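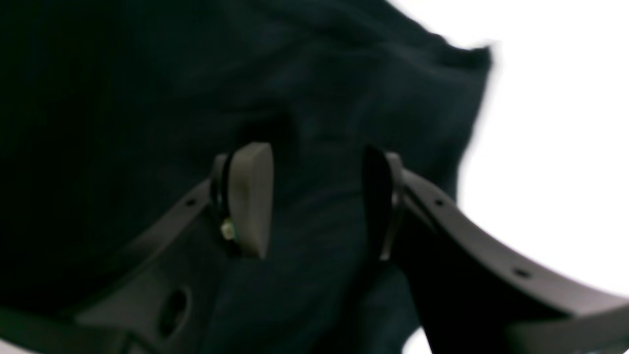
My project was about folding, which made my flatmates laugh until they saw how much washing I'd collected for it. I wanted to find out whether the way you fold a garment changes how creased it is when you next want to wear it. I borrowed 12 pieces from friends and family and sorted them by weight of cloth. Dark fabric turned out to be the hardest to judge by eye – navy goes nearly black down in the folds, so a gentle crease and a deep one can look much the same until you smooth the thing flat. After the first batch I started feeling for creases with my fingertips as well as looking, and my notes got a lot better!

I tried 4 ways of folding: in half and half again, in thirds, rolled, and the upright way from the Budeck leaflet (lovely in a drawer, fiddly with anything floppy). Each piece stayed folded overnight under a 600 g bag of rice and was scored the next morning from one to five, five being ready to wear.

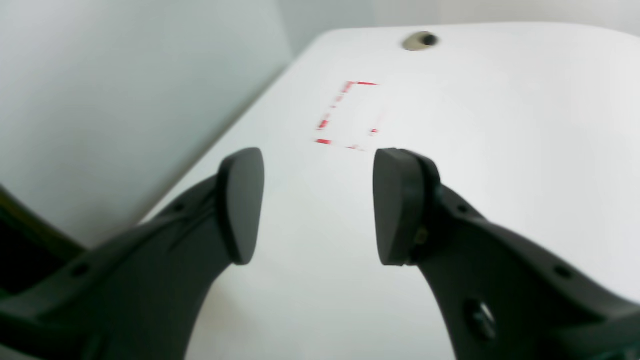
Where you fold matters more than I'd expected. I began on my bed, which was hopeless, as the duvet sinks and the edges never line up. A flat white tabletop is so much easier, with even light from above and a smooth surface that lets you slide a sleeve across without dragging it. I did all the later batches like that and threw out my bed scores, which hurt a bit after a whole evening's work.

Rolling won for the thin cloth and thirds won for the heavy stuff. The upright fold came last for creases, but I still use it for T-shirts because I can find them. If I did it again in March, when everyone's jumpers are out, I'd borrow more knitwear and get a second person to do the scoring.
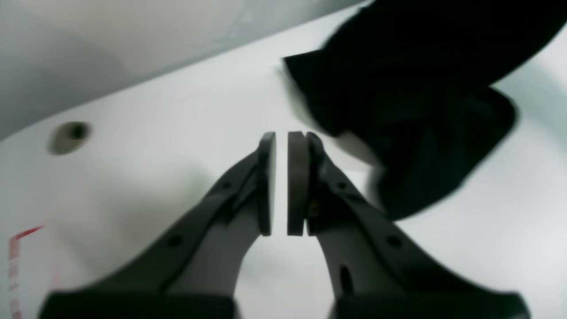
Does it matter how soon you fold things after they're dry?

Quite a lot, I think. The pieces I left in the basket until evening scored lower whichever fold I used, so now I do mine straight off the airer.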